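Breseswood Shared Kitchen — Monthly Cleaning Tools & Wash-Up Check
Unit: Altcombe building, ground floor, wash-up side
Month: February
Walk started 7 am, before first booking
Key: OK / FIX / REPLACE / N/A. Comments under each line. FIX items get rechecked next month, REPLACE items go on the order right away.

SECTION A — SINKS AND WATER

A1. Hot tap reaches temp within a minute
OK. Both basins.

A2. Drains clear, strainers seated
FIX. Left basin slow. Pulled the strainer, rice and what looked like label paper. Runs better now but not great. Needs the trap taken off. Ticket in.

A3. Splash wall sealed, no gaps
FIX. Caulk lifting behind the right faucet, same spot as last month. Please not the white stuff again, it doesnt hold.

A4. Floor dry, mat flat
OK. Mat corner curls a bit. Turned it over, watch it.

A5. Hand sink separate, soap and towels stocked
OK. Towels low. Refilled from the hall closet.

A6. Under-sink cabinet, no leaks, nothing stored on the floor
FIX. No leak. Somebody's stock pot in there. Moved to lost & found shelf.

SECTION B — SPONGES, BRUSHES, SCRAPERS

B1. Sponges whole, no tearing, no smell
OK. Big blue cellulose one is fine, keep. Three small ones from the basin ledge REPLACE — edges crumbling. Crumbs end up in food, so these go out at the first sign, not when they fall apart.

B2. Sponges stored out of standing water
FIX. Ledge tray was full again. Emptied it. Tray needs holes or it needs to go.

B3. Dish brushes, bristles firm, handle not cracked
OK. Pink one stays with dishes. The floor brush was hanging on the next hook to it, which is a hard no. Moved floor brush to the mop closet and put tape over the hook.

B4. Spoons and scrapers, no melted edges, no deep cuts
REPLACE two white ones, both nicked along the blade. Yellow-green one goes back in a clear bin. Run your thumb down the edge, you can feel a nick before you see it.

B5. Steel wool
N/A. Not allowed since the Ornley complaint. Found none.

B6. Small loose parts (clips, caps, bits of handle)
FIX. See comment after the photo.

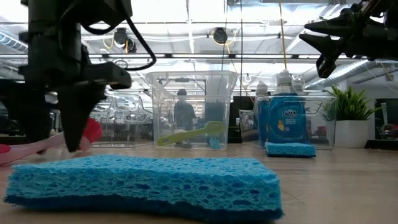 B1, B3, B4, B6: big sponge, pink brush, clear bin with the yellow-green spoon or scraper.

Comment on B6. Small blue thing in the bottom of the bin, right corner end. Clip maybe, or a bit off something. Can't match it to anything on the tool list. Bins are for listed tools only. If its yours, claim it by the end of the month or it goes in the trash. Going forward empty each bin completly before putting tools back, dont just drop them in on top.

SECTION C — BINS AND TABLE

C1. Clear bins, no cracks, corners clean
OK. Corners are where the gunk sits so get a brush in there, wiping with a cloth does nothing. One bin from the back shelf had a hairline crack at the rim. REPLACE that one.

C2. Bins labeled on the shelf
FIX. Shelf labels peeling on the bottom row. Use the freezer tape, it sticks better.

C3. Wooden table, no splits, no raised grain
OK. Light sanding due in spring. No food goes directly on it, boards only. Booking people keep asking so it's going on the door sign.

C4. Table wiped and dried after tools are laid out
OK today. Wet sponges left on wood overnight will mark it. Put them in the rack.

C5. Table steady
FIX. Rocks on the window side. Folded card under the leg is not a repair.

SECTION D — CHEMICALS

D1. Sanitizer bottles labeled and dated
FIX. One spray bottle no label. Dumped, rinsed, relabeled.

D2. Test strips in date
OK. 15 left in the tube. Order when it gets under ten.

D3. Sponge and brush soak, right strength
FIX. First mix came out too strong, somebody is guessing. Line is marked inside the jug, 900 ml of water first, then sanitizer, then check with a strip. Water FIRST.

D4. Soak time posted
REPLACE. Sign is gone. Reprinting.

D5. Chemicals stored below food and tools
OK.

SECTION E — STOCK

Sponges, large cellulose: enough
Sponges, small: almost 60 after today's swaps, fine till summer
Dish brushes: one spare, order more
Scrapers: none spare, ORDER
Clear bins: order one for the cracked one, get a lid too if they come with lids
Freezer tape: two rolls
Gloves, medium: OK. Large: out, again

CARRY-OVER FROM LAST MONTH

Caulk behind right faucet — still open, see A3
Mop closet bulb — done
Shelf labels — half done, see C2
Quote from Þórarinsdóttir for the new drying rack — came in, over budget, asked for the narrower size. Waiting.

NOTES FOR BOOKINGS

Rinse, squeeze, rack. Every time. Sponges do not live in the sink.
Brushes hang bristles down.
If you break something write it on the clipboard, no charge for small stuff, just write it down.
Anything unlabeled left on the shelves overnight gets moved.

Overall: PASS with fixes. Drain and caulk are the two I want closed before the next walk. Table leg too if there's time.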